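Frequently asked questions about the Clevent packing cell fault
Updated 2024-10-01

We've had a lot of notes since the stoppage (thank you, truly, for being so patient with us), so Muthoni Shirima and I have gathered the ones that keep coming up. If yours is missing, send it over and we'll add it.

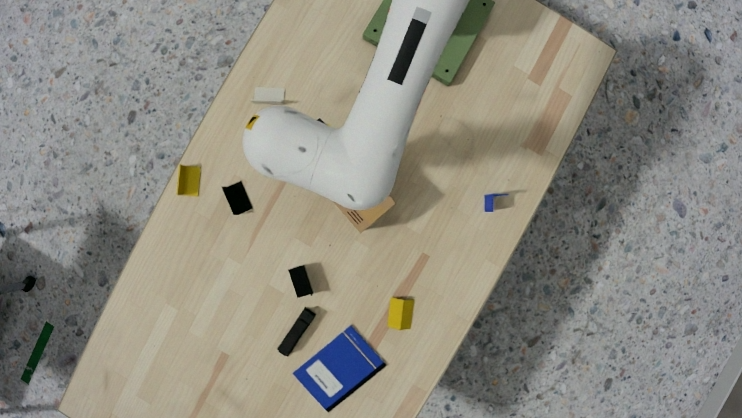
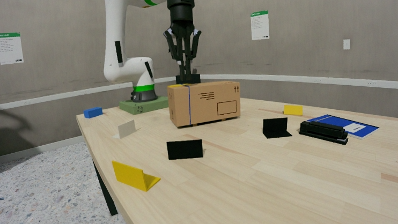

What went wrong?
The short version is that the arm let go too early. In the simulated cell at Trandville it was carrying parts to the box, and on 2 runs out of 1388 the release command fired before the fingers had reached their drop height. We traced it to a stale height value left over from a Falcão job, which used a lower carton. With the gripper pointing straight down over the cardboard box, as in the second view, an early release can leave a part caught on the rim – and the next move then drags it along.

Was anyone hurt?
No, and no one could have been. Every failure so far has been in simulation.

Does this affect the real line at Irnthorpe?
It could have, and we'd rather say so plainly. The same release code was loaded there in February. We've paused that line until the fix has been through all our checks.

What should I do if my cell does the same thing?
Press stop, wait for the arm to settle, and please don't reach in to rescue the part, however tempting it looks! Then write down the job name and call Obadia Kimaro on extension 56.

Will old jobs need to be taught again?
Most won't. You'll only be asked to confirm the box height the first time you open one.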